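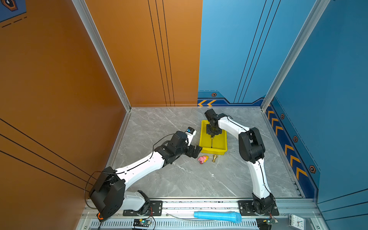 The Goltine Marshes are the third area of the Stollia campaign, and the first where the party can lose a run by walking the wrong way. This page covers the route from the ferry landing to the Plunau Gate, with both optional camps. It assumes a party of four on normal difficulty, level 12 or above.

## Before you leave the landing

Talk to the ferryman twice. The first conversation gives you the quest *Lights Over Goltine*. The second one, which many players skip, unlocks his shop. Buy:

- two Reed Lanterns (200 gold each)
- one Antivenom per party member
- a Rope, if you didn't keep the one from the mill

Don't buy the Marsh Boots. A better pair drops in the first camp.

Save here. The game autosaves when you cross the wooden bridge, and it only keeps one slot.

## Step 1: Cross the shallows

1. Go north over the bridge and keep to the left bank.
2. Light a Reed Lantern when the music changes. Each one lasts 78 seconds, and the timer stops in combat.
3. Follow the white posts. If you pass two leaning posts in a row you have gone too far east – turn back before the lantern runs out.
4. At the sunken cart, fight the three Mire Hounds. Pull them one at a time with a ranged attack.

The Hounds are weak to fire and ignore bleeding. If your damage dealer is a Knife Dancer, swap her out for the Tinker until you reach the hut.

## Step 2: The heron camp (optional)

West of the sunken cart is a narrow path with a broken gate across it. You need the Rope or a Strength of 16 to get past.

There are six bandits inside, two of them archers on the platform. Kill the archers first. The captain stays in his tent until one of his men dies within a few paces of it, so fight near the gate and you will get him alone at the end. He has roughly 4000 health and one attack worth worrying about, a spinning sweep that hits everyone next to him. Back off when he lowers his shoulder.

He drops the Heronskin Boots, which remove the movement penalty in shallow water. Put them on your healer. The chest behind the tent is trapped, and the Tinker can disarm it at rank two.

## Step 3: Benítez's hut

Return to the sunken cart and go north-east until you see smoke. Old Benítez will let you rest once for free. Rest now, even if your health is full, as this resets your lantern timers and starts the second half of the quest.

He asks whether you have seen the lights. The answers matter:

- **"Yes, near the cart."** He marks the eel camp on your map.
- **"No."** He sells you a third lantern at half price.
- **"What lights?"** The conversation ends and you can't restart it.

Take the first answer if you want all the loot in the area. Take the second if you are going straight for the gate.

## Step 4: The eel camp (optional)

The camp is on an island south-east of the hut. Wade out from the flat stone, not from the jetty, or the guard dog wakes everybody up.

The only thing worth having is the Bronze Sluice Key on the cook's table. You can take it without a fight if one character is invisible and the others wait at the stone. The key also opens a door in the Plunau cellars later on, so don't sell it.

## Step 5: The Plunau Gate

The gate is closed when you arrive. There are two ways through:

1. Use the Bronze Sluice Key on the wheel house to the right. This drains the moat and lets you in by the lower door, which avoids the boss entirely.
2. Ring the bell and fight the Gatewarden.

The Gatewarden gives much more experience. Spread the party out at the start and keep the tank with his back to the wall, because the second phase pushes everyone backwards and the water on the other side is deep. At half health he calls two Wardlings. Ignore the one with the shield and kill the one with the horn.

If you ring the bell after draining the moat, he still appears but the Wardlings don't. It's the easiest version of the fight and the loot is the same.

## Notes

The lantern timings were checked on version 79. Older versions have a shorter timer, and the white posts are in different places.

Fidel Sepúlveda sent in the correction about the flat stone. The earlier version of this page told you to use the jetty.

Next page: the Plunau cellars, upper level.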